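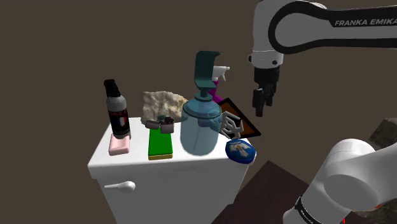 Dessus brillant, façade lisse, poignée blanche : le meuble de rangement dans sa version claire. Image de synthèse.

Réparer ce qui ferme mal

À Hellora, un atelier s'occupe des portes, des tiroirs et des charnières que les magasins ne veulent plus regarder.

Le tiroir est arrivé dans un sac de supermarché, avec ses vis dans une enveloppe. La cliente l'a posé sur l'établi et elle a dit qu'il « tirait à gauche » depuis l'hiver. Spyros Ionescu l'a retourné, il a passé le pouce le long de la rainure, puis il a demandé si le meuble se trouvait près d'un radiateur. Il se trouvait près d'un radiateur.

L'atelier Leveo occupe un ancien dépôt de grains, derrière la gare de Hellora. On y entre par une porte coulissante qui fait un bruit terrible, et que les habitués ouvrent d'un coup d'épaule. À l'intérieur il y a trois établis, une scie à ruban, un poêle, et contre le mur du fond les meubles en attente, chacun avec une étiquette de carton. En juillet, quand je suis venu la première fois, il y en avait 44. Le plus ancien attendait depuis deux ans une serrure que l'on ne fabrique plus.

Spyros Ionescu a appris le métier chez Travetti, un fabricant de cuisines où il est resté neuf ans. Il montait des caissons. Il parle de cette époque sans amertume, et même avec une certaine tendresse pour la précision des machines. Mais les retours l'ennuyaient : une porte revenait pour une charnière fatiguée, et l'on envoyait une porte neuve. La vieille partait à la benne avec ses quatre autres pièces en bon état.

« Une charnière, cela se règle avec un tournevis et dix minutes de patience, dit-il. Les gens ont le tournevis. »

Il a ouvert Leveo avec une collègue de Travetti, qui s'est retirée depuis pour élever des abeilles. La première année, l'atelier a reçu presque 200 meubles, surtout des commodes et des éléments bas de cuisine. Beaucoup venaient de maisons que l'on vidait après un décès. Les héritiers hésitaient, ils n'aimaient pas le meuble et ils ne pouvaient pas le jeter. Souvent ils demandaient seulement que la porte ferme, pour décider plus tard.

Le tarif est affiché à l'entrée, écrit à la main. Le réglage d'une porte coûte 33 euros, quel que soit le meuble. Au-dessus de 100 euros, l'atelier téléphone toujours avant de commencer. J'ai assisté à l'un de ces appels. Il s'agissait d'un buffet gonflé par l'humidité, dont le fond était à refaire. La conversation a duré une demi-heure et le buffet n'a occupé, je crois, que les cinq premières minutes. Le reste concernait une cave, un beau-frère et une pompe.

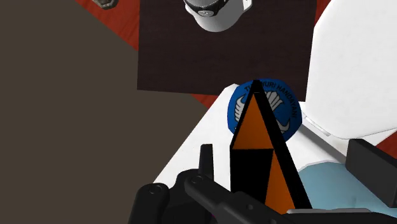 Du brun très foncé et du rouge : deux bois de teintes différentes. Image de synthèse.

La couleur est une autre affaire. Quand on remplace un panneau, le bois nouveau ne ressemble jamais à l'ancien, et il faut choisir entre imiter et laisser voir. Spyros Ionescu imite de moins en moins. Il garde sur une étagère une rangée de pots dont les étiquettes sont devenues illisibles, et il les reconnaît à l'odeur du couvercle. Pour les teintes rouges, il fait trois essais sur une chute, il les laisse une nuit et il regarde le matin, à la porte, à la lumière du dehors. Le soir, dit-il, tous les rouges sont beaux.

Le seul point sur lequel il se fâche est la colle. Il a vu arriver des tiroirs remplis de colle jusqu'aux coulisses, par des propriétaires de bonne volonté. Enlever cette colle prend plus de temps que la réparation elle-même. Il la gratte au ciseau, sans parler, et il vaut mieux alors attendre pour poser ses questions.

Depuis le printemps, l'atelier prête aussi ses établis le samedi matin. L'idée vient de l'association Hailu, qui organisait déjà des ateliers de couture dans la même rue. On apporte sa porte ou son tiroir, on paie le café et les vis. Le 9/9/18, l'association a tenu là sa fête de rentrée, et l'on a démonté une armoire entière devant des enfants qui voulaient savoir où allait chaque cheville. Elle a été remontée le lendemain, avec une cheville de trop.

Je suis retourné à Hellora à la fin de ce mois-là. Le tiroir de la cliente était prêt - une rainure rabotée, un peu de paraffine - et il attendait dans le même sac. Elle n'était pas encore passée le prendre. Spyros Ionescu l'avait posé en hauteur, loin du poêle.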